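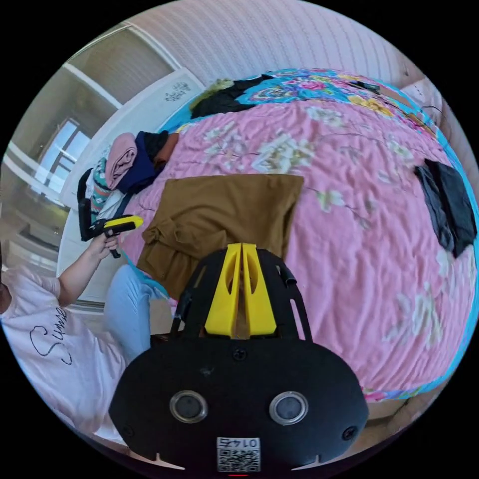

Garment folding with two hand-held grippers, both near the foot of the bed.

Review: the Gader hand-held gripper pair for demonstration collection

Gader sells its grippers in pairs, for groups that train manipulation policies from human demonstrations and do not want to tie up an arm while recording. We used one pair through April on a clothes-folding task, in bedrooms in Sadville. Larysa Dovhaniuk ran the sessions and Volodymyr Dovhaniuk did the training and the arm trials.

The body is black with two round lenses side by side on the face. The yellow finger mount is cut away in places, which keeps the weight down at the tip, and changing fingers took us two minutes with the supplied key. The grip is comfortable for half an hour. After that the wrist complains, and our folds became visibly less square.

We recorded 118 demonstrations and kept 101. Most of the rejected ones failed in pose tracking, nearly always when both grippers were low over a plain sheet. Patterned quilts gave far fewer dropouts. Gader's manual mentions lighting but says nothing on bedding, and it should.

For the result itself, we trained one policy on the kept set and ran 40 trials on a two-arm bench at Platbridge, using garments that were not in the training data. The policy completed 29 folds. Shirts were reliable. Dark trousers were poor — the policy often closed on a single layer and dragged the waistband across. A second policy trained on half the data completed 17, so more demonstrations would probably still help.

Compared with the Kuzmenko pair we used last year, the jaws open wider and the trigger is smoother. The Kuzmenko software is better. Gader's export tool stops without a message if one recording is damaged, and finding the bad file is a manual job.

Recommended for cloth work on beds and tables, provided someone in the group can write a replacement for the export script. For small rigid parts we would keep the Kuzmenko.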